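Filell open day, gripper demo: notes and questions 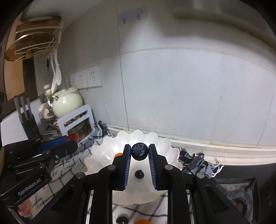 tkrull: How long did each demo slot run? The program only listed start times.

mossgate: Slots were 30 minutes, with 10 at the end for questions. Halla went first, Marchetti after lunch.

dvl_77: Handheld data is fine for pick and place. I don't buy the Multalska talk's claim that it carries over to an arm without retuning grip force.

mossgate: They said retuning was needed for soft items. Slide 4.

dvl_77: Slide 4 covered finger pads. Force came up only in the Q&A.

tkrull: Are the slides posted?

oxbow: Not yet. The desk told me by November. I'd also dispute the 30 minutes, Marchetti overran by 13 and lost the Q&A.

mossgate: Correct, I left before that one.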